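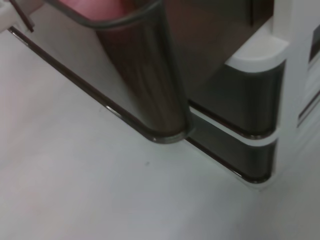 Section 3: Setting Up Your Vekuvar Soil Moisture Station in the Field

Revised 3/28/26 by Luminița Avram

By now you should have charged the station, paired it with the Sonia app on your phone and left it on a windowsill overnight so it could find its bearings. If you skipped any of that, please go back to Section 2 before you carry anything out to the field. It's a long walk back from the far end of a bean row when you discover that the battery is flat, and I speak as someone who has made that walk more than once.

Setting up the station takes most people the better part of a morning the first time. It goes much faster with the second one, so if you bought a pair, do the easy spot first and save the awkward corner for when you've got the hang of it.

Before you start

You will need the station itself, its mounting pole, the two Ralska probes (one has a yellow collar and one has a gray collar), the probe auger, a bucket, a jug of clean water, a rubber mallet and a few landscape staples. A kneeling pad isn't in the box, but you'll be glad of one.

Note: The yellow-collar probe is the shallow one and the gray-collar probe is the deep one. They look nearly alike otherwise, and the app will happily accept them the wrong way around and then show you very puzzling charts all summer.

Caution: Call your local utility locating service before you dig or drive a pole anywhere you aren't certain of. Old farms are full of forgotten water lines and electric cable that somebody's grandfather laid to a pump house.

Choosing the spot

1. Walk the field and pick a place that is typical of the crop. We all want to put the station beside the gate where it's handy, but soil near a gate is packed hard by tires and boots and will tell you very little about the rest of the field.

2. Stay out of low pockets where water stands after rain, and stay off the crest of any rise. If your field has two very different soils, choose the one that dries out first. You can always water the thirsty part and let the rest coast.

3. Keep well clear of the field edge, tree roots and any leaking irrigation fittings. In a drip-irrigated field, plan to put the probes between an emitter and the plant stem, a hand's width from the drip line.

4. Open the app, stand where you intend to put the pole and tap Check Signal. The Hyun base unit back at the house or barn can be up to 2,000 feet away if nothing solid stands between the two. Metal grain bins and wet hillsides shorten that a good deal. You want at least two bars, and three is better if you're testing before the crop is up – a tall stand of corn will soak up signal in a way that surprises people in July.

Putting in the probes

5. Wait until the soil is moist enough to hold together when you squeeze a handful, but not so wet that it smears. If the ground is bone dry, water the spot the evening before and come back in the morning.

6. Use the auger to make the shallow hole first, going straight down to the yellow band on the auger shaft. Save the soil you take out in the bucket, and try to keep it in the order it came up.

7. Mix a little of that soil with water from the jug until it is like thin pancake batter. Pour enough into the hole to cover the bottom, then slide the yellow-collar probe in with a gentle twist until the collar rests on the surface. The batter fills the tiny gaps along the sides of the probe. Air gaps are far and away the most common cause of bad readings, so please don't rush this part.

8. Make the deep hole 11 inches away from the first, this time going down to the gray band, and repeat the step above with the gray-collar probe.

Caution: Never hit a probe with the mallet. The mallet is for the pole only. If a probe won't go in by hand, pull it out and clear the hole with the auger again, and if you feel a stone, start a new hole nearby.

9. Pack the saved soil loosely around each collar and mound it up just a little, so rain runs away from the hole. Don't tamp it with your boot.

10. Lay both cables flat along the ground toward the pole, leaving a small loop of slack at each end, and pin them down with the staples. If mice or gophers are a problem where you live, run the cables through a length of old garden hose.

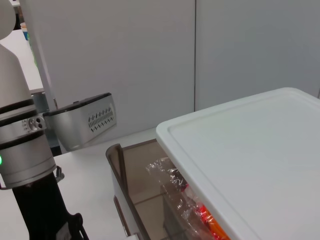 Silver joint housing on a robot arm, with its green indicator light on.

Raising and waking the station

11. Drive the pole with the mallet until it stands firm on its own, then slip the station over the top and hand-tighten the collar. Face the solar panel south if you are in the northern half of the world and north if you're in the southern half.

12. Push each cable into its matching socket until you feel it click, and close the rubber flap over both.

13. Hold the power button for 3 seconds and let go. In the app, tap Add Station and follow along. When it asks for your soil type, choose the nearest match. "Loam" is a perfectly good answer if you aren't sure, and you can change it later without losing any history.

14. Leave everything alone for a full day. Fresh holes need time to settle, and the first readings nearly always run wet from the batter you poured in.

Note: The station can store 1,410 readings on its own if it loses touch with the base unit. They will be sent along when the connection comes back, so there is no need to trudge out in a storm to rescue your data.

If the readings look wrong

A line that drops straight to zero usually means a loose cable. A line that jumps up sharply with every rain and falls again just as fast means water is running down the side of the probe, and the cure is to pull it and set it again with fresh batter.

If the deep probe never changes at all, give it a good soaking rain or a long irrigation before you worry. Deep soil moves slowly, especially in clay, and a flat line in February is normal in plenty of places.

Turn to Section 4 when you're ready to set your watering alerts.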